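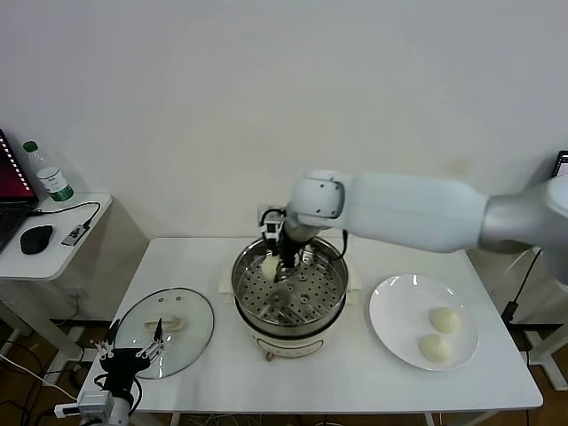

Florian Fleury reckons I should put the cable check first, before anything about the arms, and that a teleop station with wires on the floor has failed already. Fair enough, Florian, it's gone to the top. The rest is my usual walk round the steamed bun task, with my grumbles left in.

**Teleop cell check, bun task, 1 May 2020**

- [x] **E-stop within reach of whoever is driving.** Pressed it, both arms stopped, reset it. Lovely.
- [ ] **Cables off the floor.** No! There's a proper tangle by the side table and I'd like it clipped up before the next session, please.
- [x] **Arm mounts tight.** Went round with the torque key, nothing moved.
- [x] **Drinks away from the cooker.** Bottle is over with the laptop, which I'll allow (cap on).
- [ ] **Cooker switched off at the wall between demos.** Orestis Psarras and I disagree about this one. He likes it ready to go, I like my eyebrows. Leaving it open until we've talked.
- [x] **Lid has its own spot on the table.** Flat, and well away from the plate.

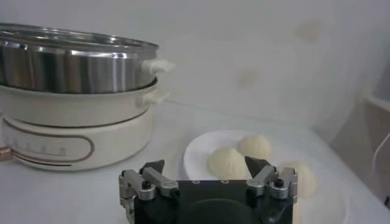
- [x] **Gripper opens fully before the first grasp.** I ask drivers to open it right out every time, even when they're sure. If you start half closed you squash the bun, and then the robot learns to squash buns.
- [x] **Fingertip pads secure.** Gave them a good wiggle on both sides.
- [x] **Driver's speed limit set to 3.** Somebody had it on 8, and I have a fair idea who. Nothing in this task needs 8.
- [ ] **Wrist view sharp enough to drive by.** Soft for my liking. I could find the buns but I couldn't read the marks on the cooker base. Wipe the lens, then check the focus.
- [x] **Bad demos marked as bad.** Looked through the last 11 on Zosano and the labels were right, including one where I'd knocked the steamer myself (sorry).
- [x] **Hands clear while the arm is live.** Watched for this one in particular and had no complaints.

Three left open, then: cables, wall switch, wrist view. Orestis has the clips, I'll do the lens, and we can argue about the switch over a cup of tea. I'll come round again once the cables are up.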